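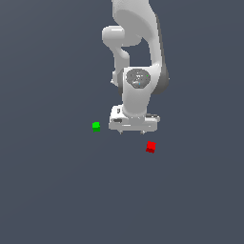
Grumham Toy Library lends toys the way an ordinary library lends books, except that our stock has more wheels and some of it quacks. You join, you choose, you take things home, and a few weeks later you bring them back and choose again. If you have come expecting everything to be as smooth and white as the arm up there against its plain grey, please lower your sights a little. Our toys have been loved by other people's children and they look it. The questions we are asked most often are answered on this page, along with a couple we are asked only once a year but always at closing time.

Who can join?

Any household with a child in it, whether full time or on alternate weekends. Grandparents, childminders and foster carers are all welcome. You need to bring something with your address on it. A gas bill is fine. A letter from your child's school about head lice is also fine, and we will read only the top line.

What does it cost?

Family membership is £8 a year, and childminders pay the same. After that, small toys are free to borrow and large ones cost 40p each. If the fee is a problem, have a quiet word at the desk and it will stop being one. We don't ask for proof and we don't keep a list.

How many toys can we have at once?

Up to 6 per family. A jigsaw is one toy. A train set is one toy, however many carriages you have managed to fit in the bag. Dressing-up clothes count by the outfit, and we regret to say that a pirate without a hat is still a whole pirate.

How long can we keep them?

Three weeks, and you can renew once by phone or in person unless another family is waiting. The ride-on tractor cannot be renewed. There has been a queue for the ride-on tractor for as long as there has been a ride-on tractor.

What if we're late?

We don't charge fines. We send a polite reminder, then a slightly less polite one, and after that you can't take out anything new until the old things come home. Please don't stay away out of embarrassment. We once had a shape sorter come back after the child it was borrowed for had started secondary school, and we were very pleased to see it.

What happens if something gets broken?

Toys break. Tell us when you return it and put all the bits in the bag, including the bits you think are too small to matter. Ordinary wear and accidents cost you nothing. We may ask for a contribution if a toy has been left out in the rain for a fortnight or reversed over.

Please don't mend things yourself with superglue. We know you mean well. We have a doll's house with a front door that will never open again.

What about missing pieces?

Every toy has a card tied to it listing what should be inside. Check it before you leave and again before you bring it back. The Rees marble run has 116 parts and is the reason we have cards. If a piece turns up behind the sofa later on, drop it through our letterbox in an envelope with the toy's name on it. An envelope containing one unexplained wooden pea is a puzzle we don't need.

Do we have to clean things before returning them?

A wipe with a damp cloth is all we ask. Dressing-up clothes should go through a cool wash unless the label says otherwise. Ball pool balls can go in a pillowcase in the washing machine, which makes a noise you will remember. We clean everything again before it goes back on the shelf, so you needn't worry about where it was last week.

Please don't put anything with batteries in the dishwasher.

Are the toys safe?

We check each toy when it comes in and each time it is returned. Age guidance is on the card, and anything with small parts carries a red sticker. The sticker is for the youngest child in your house and not the one who chose the toy, so do think about who else will be crawling past. Battery covers are screwed down. If you notice something we've missed, stop using it and let us know.

My child only ever wants the same toy. Should I worry?

We are a toy library, so this isn't a professional opinion, but we see it constantly. Children often play the same game over and over and then drop it overnight. Take the digger home again if it's free. You could slip something different into the bag as well and leave it lying about without comment. Comment is usually fatal.

Do you have anything for children with additional needs?

Yes. There are sensory lights, weighted lap pads, switch-operated toys and a good many things that spin. These are on the Feltier shelves, to the left as you come in, and members can keep them for twice the usual time. Families who would find the main session too loud can ask to come in during the half hour before we open. The kettle will be on and the radio will be off.

Can I reserve a toy?

You can, by asking at the desk. We'll ring when it comes in and hold it until the end of the next session. Party equipment, meaning the parachute, the soft play blocks and the big skittles, should be booked well ahead. Everyone in Grumham seems to have been born in February.

Do you take donations?

Gladly, if they're clean, complete and something you'd give to a friend. We can't take car seats, cot mattresses, soft toys or anything that has lost its safety label. We are also full up with plastic kitchens. If you have a plastic kitchen, the Mivness playgroup may want it, but ring them first, as they may have been sent several by us.

Can children come along and play at the sessions?

Yes, there is a rug and a rotating selection of toys to try. You stay in charge of your own children throughout. Leave five minutes longer than you think for getting them out of the tunnel.

When are you open again after the summer?

We reopen on 2nd September. Anything borrowed before the break is due back at that first session, tractor included.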